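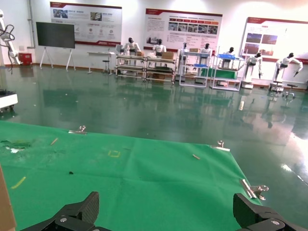

Green mat, binder clips

Tonden, level 21 – stuck

Filville88, 14/01/2022
156 tries at the tower in Tonden. My favourite part is when the boulder rolls politely around it.

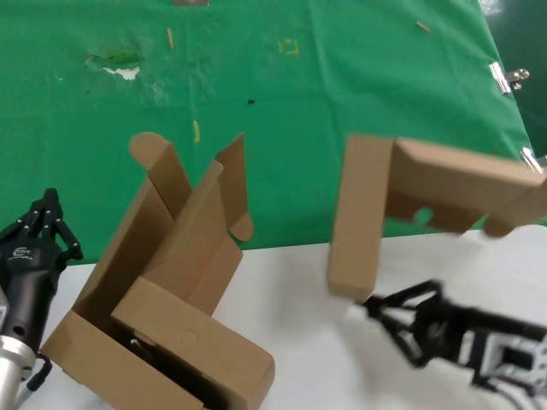 I've tried low power, high power and swearing. The swearing scored best.

idano_fan
Aim at the left footing. Three shots, done.

Filville88
Did that. It wobbled and sat back down. 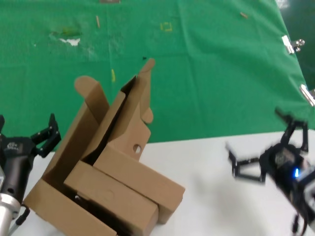

The collision model is the real villain, mate. Towers in this game should fold like cardboard. Mine's got more creases than that green cloth and still won't drop.

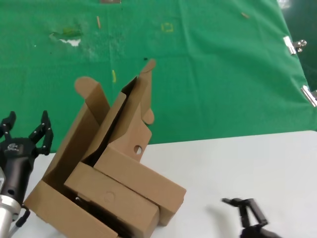
Hashini Marikar
Rubbish, the collisions are fine. You're overcharging the catapult. I cleared it on my second go.

idano_fan
Second go since the patch, maybe.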